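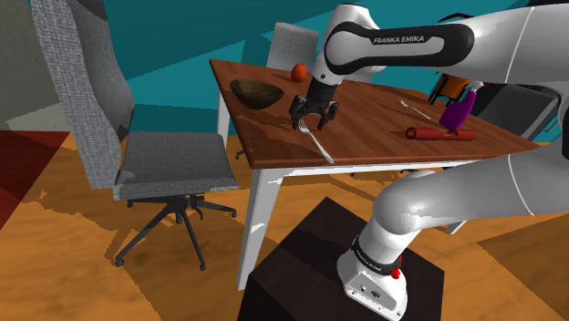
Fig. 7.1. Fork on a wooden tabletop (rendering).

Materials in Everyday Use
Lecture 7: Stainless steels for flatware
Instructor: Alun Pumphrey

7.1 Scope

These notes cover the grades of steel used for forks, spoons and table knives, the way each grade resists corrosion, and the defects that show up in service. Silver plate is left to Lecture 8. Students should review the iron-carbon phase diagram before class, in particular the austenite region.

7.2 Passivity

Iron alloyed with at least 10.5 percent chromium by weight forms a thin chromium-rich oxide film in air. The film is a few nanometers thick and transparent. If it is scratched, it forms again as long as oxygen can reach the metal. Stainless steel is therefore vulnerable wherever oxygen is shut out: under dried food, in crevices, and between stacked pieces left in standing water.

Chloride ions break the film down locally. Table salt is the usual source in a kitchen. Once a pit has started, the solution inside it becomes acidic and richer in chloride, and the pit grows even though the surface around it stays passive. This is why a piece may look sound at arm's length and still carry deep pits.

7.3 Grades in common use

Austenitic, sold as 18/10 or 18/8. The first number is the nominal percentage of chromium, the second of nickel. These steels are nonmagnetic or only weakly magnetic after forming. They can't be hardened by heat treatment, but they harden quickly when cold worked. Used for forks and spoons.

Ferritic, sold as 18/0. Similar chromium, no deliberate nickel addition. Magnetic. Cheaper, and in general less resistant to acids than the nickel grades. Used for forks and spoons in institutional sets.

Martensitic, often sold as 13/0. Less chromium and more carbon. Magnetic, and hardenable by quenching and tempering. Used for knife blades. Part of the chromium may be tied up as carbides, which lowers the amount left in solution to support the film. Knives in a mixed set usually rust first for this reason.

A magnet separates the first group from the other two. It does not tell ferritic from martensitic – for that, use a hardness test or a chemical analysis.

7.4 Forming a fork

A typical sequence starts from sheet. A flat blank is cut, and the head end is cross rolled to spread and thin it. The outline is trimmed, the tines are pierced, and the piece is pressed between dies to give the curve and any handle pattern. Grinding and polishing follow. The gaps between the tines are hard to reach with a wheel, and on low-cost pieces they are often left rougher than the rest of the head. Rough surfaces hold residue and pit sooner.

Note that the bending stiffness of the neck varies with the cube of its thickness. A fork that bends in use is usually too thin at the neck; the choice of grade has very little effect, as the elastic modulus is nearly 200 GPa for all three families. Grade does affect the load at which the bend becomes permanent.

7.5 Case: the Bornden canteen survey

The Bornden data set, compiled by Mohamedi, covers 1,431 pieces of flatware taken out of canteen service. Pitting was recorded on 435 of them. Pieces were examined at low magnification after degreasing. Knives were overrepresented among the pitted pieces. The survey did not record water hardness or detergent type, so it can't be used to compare sites.

7.6 Lab preparation

Bring 2 discarded pieces, one fork and one knife. Check each with a magnet and record the result before class. The Grulau worksheet has a column for the grade marked on the handle; leave it blank if there is no mark. Safety glasses are required for the sectioning step.

7.7 Problems

1. A neck is thinned by 20 percent with its width unchanged. Find the change in bending stiffness.
2. Explain why a martensitic blade tempered at too high a temperature may lose both hardness and corrosion resistance.
3. Using the figures in 7.5, compute the fraction of pieces with pitting. List two sources of bias in the sample.

Reading: Zutisness course reader, section on passive films. Problems are due in November, at the start of the lab.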